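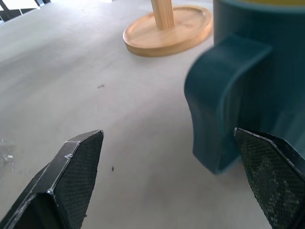
The Okemero mug is supplied by Eltine to staff dining rooms, college refectories, meeting suites and residential kitchens. It is a large mug intended for daily use on shared tables, and it is sold in a small number of two-color finishes. The teal finish has a deep blue-green exterior with a slight gloss, and a yellow interior that shows at the rim. The handle is thick and curved in a rounded C-like shape. Customers who furnish pale tabletops, such as light gray, frequently select this finish for the contrast it provides.

Finishes and matching

Okemero mugs are offered in teal with yellow, charcoal with cream, and brick with white. The exterior color varies slightly from one firing to the next. Customers who require a close match across a full order should state this when ordering, and the mugs will be drawn from a single firing where stock allows. Additional mugs ordered at a later date cannot be guaranteed to match.

The finish is the same over the body and the handle. Names, crests and room numbers can be applied to the side opposite the handle or to the base. Artwork is to be sent to Nilmini Thambiah in the Decoration Office, who will return a proof for signature. Decorated mugs are not returnable unless faulty.

Use and care

The mug is made of glazed stoneware and may be washed in a household or commercial dishwasher. It may be used in a microwave oven. The handle can become warm after long heating, and users should be advised accordingly. The mug is not to be placed on a stove, under a broiler or in a conventional oven.

Tea and coffee marks on the yellow interior can be removed with baking soda and a soft cloth. Steel wool and scouring powders will dull the glaze and are not covered by the warranty. Metal spoons may leave gray lines on the inside wall; these are deposits from the spoon and will usually wash off with a mild cream cleaner.

Mugs should be stored upright on the shelf. They are not designed to stack, and stacking is the most frequent cause of chipped rims reported to this office. A mug with a chipped rim or a cracked handle should be withdrawn from use.

Ordering

Mugs are packed 6 to a carton, in one finish per carton. The minimum order for undecorated mugs is 2 cartons. The minimum for decorated mugs is 100 pieces in a single design, and delivery of decorated orders takes roughly 5 weeks from the signed proof. Undecorated orders are normally sent from stock.

Institutions may request one undecorated sample in any finish. Sample requests should be made on headed paper or from an institutional email address and should name the building or dining room for which the mugs are intended.

Breakages in transit must be reported in writing to Barrett Gallagher, Customer Accounts, with the carton number. Please keep the carton and its dividers until the claim has been settled. Replacement mugs are sent with the next scheduled delivery to the same address, or a credit may be issued on request.

The Okemero range also includes a small cup, a saucer and a lidded sugar bowl. These are listed on their own pages. The Fandix serving tray, which has a raised edge and a nonslip surface, is suitable for carrying mugs of this size.

Product information revised January 2024.

Contact Eltine Institutional Sales | Terms of Supply | © Eltine. All rights reserved. | Back to top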